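# The Glass Problem

Transparent objects break depth sensing in predictable ways. Structured light passes through the near wall of a tumbler, refracts, and comes back from the table behind it or not at all. The point cloud shows a hole, or a flat patch at the height of the work surface. A planner that trusts this data will route a gripper straight through the glass.

Kiltano, the manipulation stack maintained by the Hilorlow group, takes the position that the hole is a usable signal. Its perception node runs a segmentation network on the color image first, then compares the mask for each object with the depth returned inside it. Where the mask says "glass" and the depth agrees with the table plane, the region is flagged as unreliable and its depth values are discarded. A parametric model (a cone section with a radius at the rim, a radius at the base, and a height) is fitted to the mask outline instead.

The fit takes 60 milliseconds on the lab workstation. It runs once per grasp attempt, with the result cached in the world model until the object moves or an arm comes within its safety margin.

Polished metal needs separate handling. A jigger gives plenty of depth returns, many of them wrong, and the highlights move whenever the wrist does. Kiltano stops looking at a metal tool once it is held. The pose is taken from joint encoders plus the grasp transform recorded at closure, and a slip check compares finger width against the expected value on every control cycle.

Planning is handled by Gurkgate, a wrapper around a sampling-based planner that treats both arms as a single system. Early versions planned each arm in turn and locked the other in place, which produced valid but slow motions and frequent deadlocks over shared space. The joint planner accepts a held object as part of the arm's collision geometry. For pouring and measuring tasks it adds an orientation constraint on the tool axis, relaxed only inside a small volume above the target rim.

Cables remain unmodeled. The current workaround is a keep-out cylinder along the forearm and a penalty on wrist rotation, both tuned by hand.

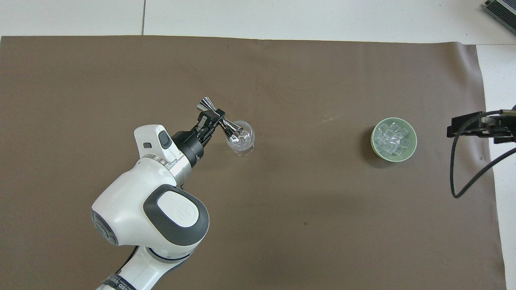 *Jigger in the grasp, glass on the mat, ice in the green bowl to the right.*

The Langlois regression suite replays 800 logged attempts against each new build. On the September build, 113 failed. Most failures were rim collisions, where the fitted height came out low and the orientation constraint was released too early. A patch that holds the constraint until the tool center point clears the rim radius is in review.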